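To: members of the Stirkmont Local History list
From: Nandi Rampersad, Programs Office
Subject: Re: Founders' Day commemoration, order of proceedings and open questions

Dear members,

Thank you to everyone who replied to the draft program. The office has now read all of the comments received through the list, and this message sets out what has been decided and what remains open. The points raised by Mr. Kurup are answered first, as several other members wrote in support of them. His message is quoted below with the greeting and signature removed.

Mohandas Kurup wrote:

> I have read the draft program for Founders' Day with interest and I am
> grateful for the work that has gone into it. I have three concerns.
>
> First, the draft says that the day marks the founding of the town. The
> older minute books describe it as the day on which the Esau ford was
> opened to wagons. The settlement was already there. If we print
> "founding" again, we repeat an error that schools will copy.
>
> Second, the procession is shown as starting at the market square. My
> understanding is that it always began at the ford and ended at the
> square, so that people arrived in town the way the first wagons did.
>
> Third, I see no mention of the Maluleke families, who worked the
> crossing before there was any road. Their descendants have attended
> every year that I can remember, and the program has never named them.
>
> I would also ask whether the evening readings could begin earlier. Last
> year many of the older members left before the end.

On the first point, the office agrees with Mr. Kurup. Marthinus Ngubane has compared the minute books with the surviving ferry ledger, and both use the word "opening" throughout. The word "founding" first appears in a souvenir booklet that was printed a good deal later and gives no source for it. The holiday will keep its familiar name, which is fixed by town ordinance and cannot be changed by this society. The printed program, however, will carry a short paragraph explaining what took place on the day and what did not. Mr. Ngubane's text for that paragraph will be sent to the list in February, and corrections should go to him directly.
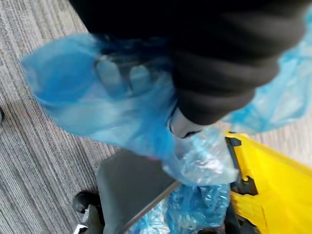
On the second point, the record is mixed. The two earliest accounts of the procession do place its start at the ford. Later accounts begin at the square, and one describes a circular route that passed the ford and returned. It is possible that the route was changed when the lower road was closed by flooding, but we have found no document that says so. After discussion with the town, the procession will start at the ford this year. It will leave at 8 in the morning and follow the lower road to the square, where the bell will be rung as the first walkers arrive. Members who find the full distance difficult may join at the Motska bridge.

The third point is the most important of those raised. The office accepts that the omission should have been corrected long ago. Tshepo Du Plessis has met with members of the Maluleke families, who have agreed to open the proceedings at the ford with their own words, in a form they will choose. The society will not edit or time this part of the morning. The families have also lent the ferry ledger for display in the reading room. It may be viewed there under supervision but may not be photographed.
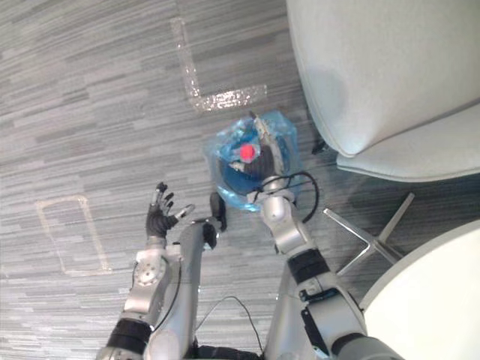 Blue plastic bag on gray striped carpet.

With regard to the evening readings, the start will be moved forward and the number of readings reduced to 18. Each reader is asked to stay within the length already agreed. The traditional order will be kept: the wagon list first, then the letters, and last the song of the crossing, for which all present are invited to stand. Jomar Rivera will lead the singing. He has pointed out that the second verse exists in two versions, and that the one printed in past programs leaves out the lines about the ferrymen. The fuller version will be used.

Several members asked about the custom of lighting lamps along the bank. This was part of the day for at least two generations and lapsed when the mill closed. The town has given permission for 100 lamps this year, to be placed on the upper bank only. Those who wish to sponsor a lamp in memory of a relative should write to the office with the name as it is to be read aloud. Names will be read in the order in which they are received.

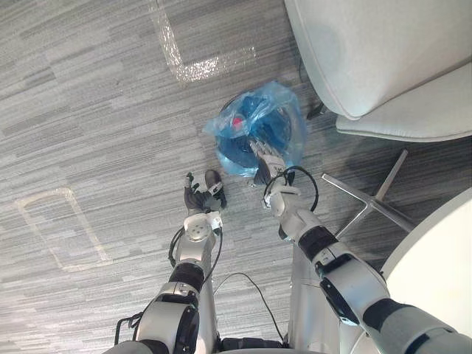
Blue bag wrapped around a dark blue round object, with robot hand at left.

The following matters are still open, and members' views are invited.

1. Whether the shared meal should return to the Sunday after the commemoration, as was the practice before the hall was rebuilt.

2. Whether the wagon list should be read in full. At present 20 households are named, and Mr. Ngubane believes that others can be added with reasonable confidence from the ledger.

3. Whether the school essay prize should be limited to the history of the crossing or opened to any subject connected with the district.

Please reply to the list on these questions so that all members may follow the discussion. Matters concerning family names, lamp dedications or access needs should be sent privately to the office.

Members holding letters, programs or photographs from earlier commemorations are asked to tell Mr. Du Plessis before bringing them in. He would especially like to see any program that shows the route of the procession. Originals will be copied and returned.

With kind regards,

Nandi Rampersad
Programs Office
Stirkmont Historical Society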